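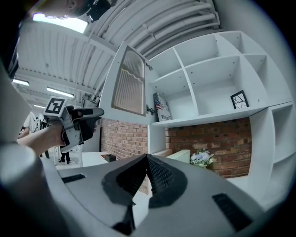
The white cube shelving with the ribbed glass door open, under the ceiling lights.

Thread: Ribbed glass door does not stay where I leave it

ketil_shelf wrote:
I have a white cube shelf with glass doors. I bought it in September and put it up against the wall in our workroom. One door swings by itself when I open it halfway. The glass is the ribbed kind and it feels heavy for such a small hinge. I tightened both screws and the result is the same. Should I buy stronger hinges, or is there something I have missed?

Grondby600 wrote:
Check the floor before you buy anything. Put a level on top of the unit, first side to side and then front to back. My unit leaned forward and every door did the same as yours.

Bjarke Hedegaard wrote:
I do not agree that it is always the floor. I had a level floor and the door still moved. The hinge plate was loose inside the board, because the screw hole had become too wide. I filled the hole with wood glue and two matches, waited one night, and put the screw back.

Grondby600 wrote:
Matches are fine for a small door. For a heavy glass door I would not trust them. Use a proper dowel.

Bjarke Hedegaard wrote:
Mine has held for 2 years, and the glass is the same weight as his, I think. But a dowel is more correct, I admit this.

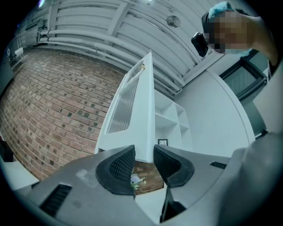

Do I have to empty the cubes before I adjust the feet?
Take out the heavy things at least, and have a second person lift the corner a little while you turn the foot.

mrs_foteteck wrote:
May I ask about the style also? We have a brick wall, red-brown with some darker bricks in it, and I want white shelves in front. My husband says it will look like an office. I think a few pale flowers and one small black picture frame are enough to make it soft.

Grondby600 wrote:
White on brick is nice. I would leave the doors off, though. Ribbed glass collects dust in every line.

ketil_shelf wrote:
I like the doors, so they stay. I measured now and the unit is 6 mm lower in front. I will start with the feet, and after that I look at the screw holes.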